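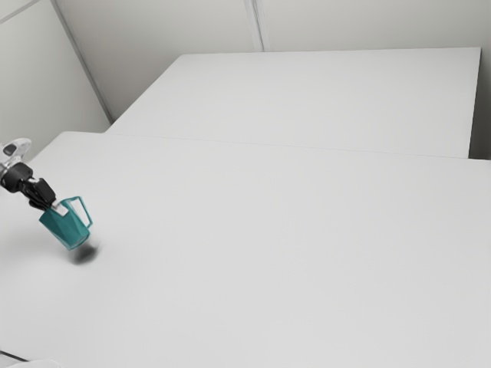

Figure 7. Simulated arm holding the pitcher clear of the front table, Gradis viewer.

7. Grasp and hold check (simulation)

Run this check after every change to the grasp planner, including the changes you consider too small to need it. Those are the ones that generate support tickets.

Before you start

You need Gradis installed, the Prardale scene pack unzipped into your scenes folder, and a planner profile that loads without red text. Yellow text is normal. We have been meaning to do something about the yellow text.

7.1 Load the scene

1. Open Gradis and choose Scene > Open > Prardale > Pitcher.
2. Wait for the physics light in the lower toolbar to turn green. Clicking it does not speed it up.
3. Set the random seed to 44. Any seed will run, but the reference logs were recorded with this one and comparing anything else will waste your afternoon.
4. In the Drina panel, set the planner to Sampled and the collision margin to 2 mm.

Note: Margins are in millimetres and scene coordinates are in metres. We apologise to everyone who has typed 2 into the wrong box and watched the arm refuse to go anywhere near the furniture.

7.2 Plan and execute

5. Click Propose Grasps. The list fills from best to worst, in the planner's opinion.
6. Select the top candidate and click Preview. A ghosted gripper shows the planned approach. If it passes through the tabletop, stop and go to 7.4.
7. Click Execute. The arm closes on the pitcher, lifts, and enters Hold.
8. Leave it in Hold for 18 seconds of simulated time. Your wall clock will have its own view of how long that is.

Caution: Do not drag the pitcher with the mouse during Hold. The solver treats your cursor as an extremely strong person and will behave accordingly.

7.3 Read the result

9. Check for a gap between the pitcher's base and its shadow on the table, as in Figure 7. If they touch, orbit the view before deciding anything.
10. Open the Contacts tab. Pitcher-to-table should read zero for the whole of Hold.
11. Compare object orientation at the start and end of Hold. A steep tilt is acceptable in this check. A tilt that keeps growing is slip, and counts as a fail.
12. Save the log. The default file name is the word "log", so change it.

7.4 If it goes wrong

Ghost gripper intersects the table: the collision mesh is stale. Choose Tools > Rebuild Meshes and repeat from step 5.

No candidates proposed: the object filter is probably still set from your last project. Clear it in the Drina panel.

Pitcher leaves at high speed: lower the grip force, then reset the scene. There is no need to go looking for it.

For hardware trials, load the Adamczyk controller profile and continue with section 8. A pass here does not carry over.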